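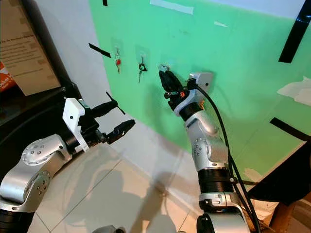
A robot that learned to handle keys by watching people do it has been put forward as proof that household machines need far less training than the industry thinks. The claim comes from Vedura, a research outfit based in Ostumby, which put out a report on the work on 20/03/2025. According to the report, a two-armed machine was trained on 2,485 short recordings of a person steering it through small jobs, most of them to do with hanging things up and taking them down again. The showpiece is a row of three clear stick-on hooks on a green wall, with keys on them, one with a red head and one with a black head, and the right arm reaching up to the hook at the far end while the left arm waits with its gripper open. It is a fiddly job, and a fair one to pick. Whether it shows what Vedura says it shows is another matter.

The method is called Broda. Most systems of this sort learn by copying: a person moves the arms, the computer stores what the cameras saw and what the arms did, and it then tries to do the same when left alone. Broda adds a step. Before training, the software goes through every recording and marks the short stretch where the fingers close on the object or let go of it. Those stretches are then given much more weight than the long, dull business of moving an arm across open space. The thinking is that the last bit before contact is where most attempts go wrong, so that is where the learning should be spent.

That is sensible enough, and it isn't new. People have been weighting the hard parts of a task for years, by hand or otherwise. What Vedura can claim is that its software finds the hard parts without being told where they are, and that the same settings were used for every job in the report.

The results are where the trouble starts. Vedura ran 1,000 trials and says Broda did better than plain copying on every job. The summary gives that as a single line. The tables at the back are less tidy. Keys are lumped together with larger items such as mugs and cloths, so a reader can't tell how often the machine managed a key and how often it managed something much easier to hold. A dropped key counts as a success if the arm had already lifted it clear of the hook. Anyone who has dropped a front door key behind a radiator may want to argue with that.

There is also the matter of the wall. All the key trials were done at one wall, with the hooks stuck up at one height and the lighting left alone throughout. The report calls this a "home-like setting". Homes have hooks behind doors, hooks with two coats over them and hooks that come off when pulled. The software was tried with the hooks moved to a new height in only two short sessions, and the figures for those sessions aren't given. The text says performance was "broadly kept", a phrase that could cover a great deal.

Small metal objects are a fair test of any gripper, it should be said. A key is thin and it swings, and once the fingers are round it there is very little left for a camera to see. Vedura's wrist cameras sit close to the fingers for this reason, and the report is good on the problem. Its best pages deal with what happens when the view is blocked and the software has to rely on what it saw a moment before. It tends to close too early, the authors write, and Broda makes this less common without getting rid of it. That is a modest finding, plainly put, and it would have made a better headline than the one chosen.

The headline chosen was that training time could be cut by half. This rests on a comparison with an older system from Cavalcanti, which Vedura rebuilt for itself from published notes. Cavalcanti's own version wasn't used. Rebuilt rivals have a habit of doing worse than the originals, and the report doesn't say how much effort went into tuning this one. Nor does it count the hours spent checking the marked stretches by eye, a job mentioned once in a footnote and never again.

Vedura says it will release the recordings, though not the software that picks out the contact moments — the one part other groups would need to test the main claim. A first batch was promised for February and has not appeared. The company's site now says the files are being checked and gives no new date.

A second report, on drawers and cupboard doors, is planned. Vedura says those trials will take place in more than one room.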